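Progress report, September 2024
Prepared by Wissam Bitar for Sostell

The second flower cell at Jelten is now set up, and we practice sorting with artificial stems.
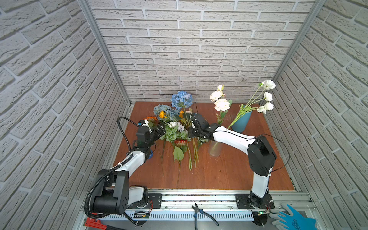
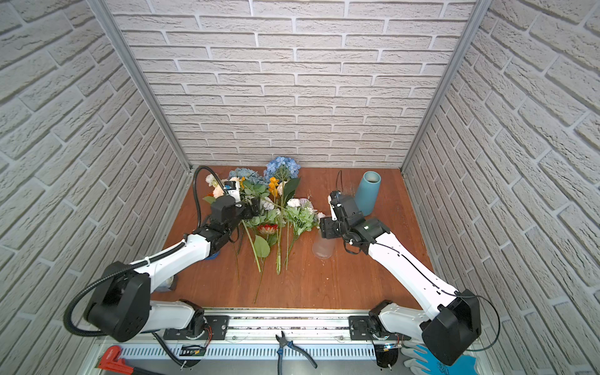 The two packers who did this work by hand now prepare the vases and check the finished bunches. They asked for shorter shifts at the checking table — we agreed to 60 minutes. Training for the Herner line is planned for March.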